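The Last Ferry to Kuusisto

Every August the whole town of Merkden climbed into boats and raced to the island, and every August Aarne came in last. He loved it! He loved the horn at the start, the kids yelling from the pier, the smell of tar and coffee. He had rowed it 70 times if you counted practice runs, and he always counted practice runs.
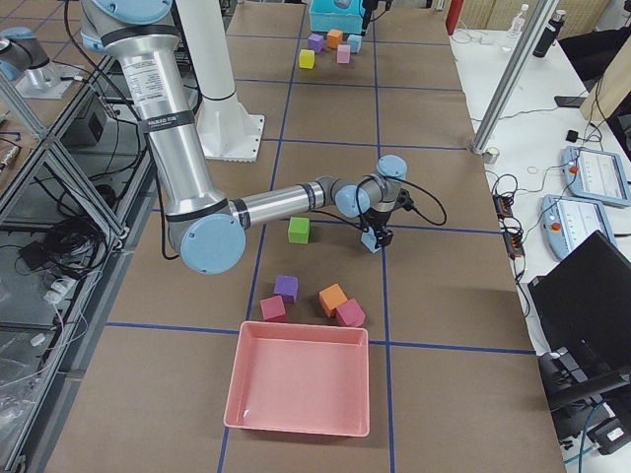 By Aleksi Eskola
Short fiction

This year his granddaughter Bornska sat in the bow with a bag of cinnamon rolls and a whistle.

"Faster, Grandpa!"

"This is faster," he said, and pulled until his shoulders sang.

The other boats slid off ahead of them, bright as candy. A seal popped up – a real one, fat and whiskery – and swam along beside the oars. Bornska forgot the race completely. She leaned out and told it her name, her age, and what she thought of school.

They drifted. Aarne let them drift. The water was so clear he could see his own oar bending.

When they finally bumped the dock at Kuusisto, the prizes were gone and the band was packing up its drums. One trumpet player saw them coming, put down his case and played the winner's song all the way through, much too loud.

Bornska blew her whistle along with him. Aarne took off his hat and bowed until he nearly fell in.

"Again next year?" she asked.

"Again tomorrow," he said. "We need the practice."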